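Placemat

A placemat (or place mat, or table mat, depending on who raised you) is a flat piece of material that goes under one person's plate and cutlery at the table. It marks out where that person sits, catches the crumbs and saves the tabletop from scratches. I've been looking after the tableware pages on this site for a while now, and this is the entry I get the most mail about, so I've given it a proper rewrite. Last revised 30 April 2021.

Names and relatives

The placemat's closest relation is the tablecloth, which does the same work for the whole table at once. A runner goes down the middle and does less of it. A charger is a big plate that sits under the dinner plate, and plenty of people put one on top of a placemat as well, though I find that a bit much for a Tuesday-type supper. A coaster is a placemat for a glass, more or less. See also: doily, trivet, tray cloth.

Shape and size

Most are rectangles, a bit wider than a plate with the cutlery beside it. You'll also see ovals, rounds (lovely on a round table, where the corners of rectangular mats tend to bump into each other) and wedge shapes made for one particular size of table. My own favourite rectangle is a Hendix, 40 centimetres wide, and everything fits on it except the bread plate.

Materials

Cotton and linen are the old standbys. They wash well and iron badly, or mine do. Then there are cork-backed boards with pictures on them, the sort my grandparents kept in a box of their own, and felt, bamboo, rush, silicone and vinyl.

Woven mats are the big family these days, with the texture doing the decorating. On a dark table a pale one shows up beautifully, and a small setting on top is easy to see and easy to reach. The weave often ends in a slightly toothed edge where there's no hem, and I've grown fond of that look. A plain off-white mat will also take nearly any colour you throw at it — orange handles and a light-blue cup included!

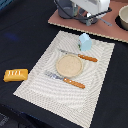
Laying a place

The usual arrangement in my part of the world is fork on the left, knife on the right with the blade facing the plate, and the cup or glass above the knife. The mat sits square to the table edge, or on a slant if you're feeling casual. Spoons go outside the knife if there's soup. For small children I'd stick to one plate, one cup and 2 pieces of cutlery, and keep the butter off the mat altogether, where there's less chance of a sleeve going through it.

Helju Kuusk, who wrote the first version of this entry, held that the mat should always go down before anything else leaves the cupboard. I've come around to that. Lifting a full plate to slide a mat under it is a good way to lose your peas.

Cleaning and storage

Shake it outside, then wipe it with a damp cloth. Synthetic weaves can usually be rinsed under the tap and left over the back of a chair. Fabric ones go in the wash with the tea towels. Don't fold a woven mat, as the crease can be very stubborn. Store them flat in a drawer — I've got 20 in mine, which is far too many for a table that seats six, and the colours still don't match.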